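I'd been meaning to visit the Pullmont studio ever since I first played Clirer, their odd and lovely little rally game, so when they opened their doors to players in August I put my name down within the hour. The building is a converted dairy by the canal, a twenty minute walk from the station (uphill, with a rucksack, in the heat – I'd do it again, but I'd take the bus).

There were 20 of us on the morning tour. Gøran Nordin, who looks after the handling side of the game, met us at the door with a box of cinnamon buns from Wikström, the bakery next door, and I'm afraid I had two before we'd even got up the stairs. He has been at Pullmont from the very start, when it was him, a borrowed desk and a boat racing game that never came out. He still sounds a bit sad about the boats!

We began in the sound room, a cupboard really, lined with old duvets. They record most of their engines from cars lent by a local club, and Gøran played us a hatchback on gravel and then the same hatchback with everything but the tyres taken away. I could have listened to that all morning. Somebody asked why the smallest car in the game sounds so cross, and the answer was that its voice is partly a lawnmower belonging to his mother.

After that we went through to the main floor, where Holger Berge gave a talk on how a stage gets built. He starts with very plain ground and drives it over and over before anyone is allowed to add so much as a fence post. One of the forest stages had 1207 saved versions by the time it went out, and he swears the best was somewhere in the first 100, though he can't now find which.

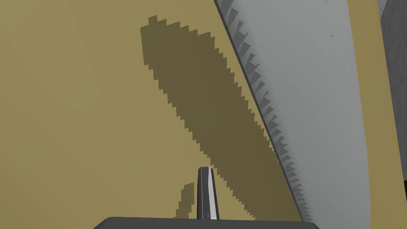 A jagged-edged shadow across plain tan ground.

Holger is very funny on the subject of hay bales, which players complained about for months and then complained about again when they were taken out. They're coming back in the autumn update, on the two farm stages only, along with a proper co-driver mode for people sharing a sofa. We got to try that one. I read the notes for a very patient man from Leeds and put him in a river twice, because I kept losing my place on the page – there will be a setting for larger text, I'm pleased to say.

The last hour was free play in the canteen, on wheels made by Likuvix. They are heavier than the one I have at home and it took me a good few runs to stop fighting mine on the hairpins. My best time wouldn't have troubled the top 200 on the board by the door, but I did beat Gøran once, and he shook my hand very nicely about it.

If you fancy going, they're planning another morning in the spring and places will go up on the game's news page. Wear something cool, as the upstairs rooms get stuffy by eleven, and do leave time for the bakery, which shuts at two.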